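Print | E-mail
Filed under: Textbooks > Everyday Computing
Search this site... Go

Chapter 4
Inside the Box

Open up a desktop computer and you're looking at a small city! Power comes in, data rushes along thin copper streets, and the processor keeps the whole place humming (well, the fans do the humming). In this chapter we'll follow one keystroke from your finger to the screen, with 18 stops along the way.
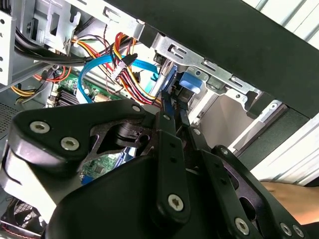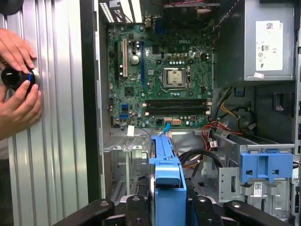 Figure 4.1 An open desktop computer, two views.

We start with memory, my favorite part, and then move on to storage. Keep your notes from Chapter 2 handy – we'll need that diagram of the bus again, and the word list too.

Defne Toprak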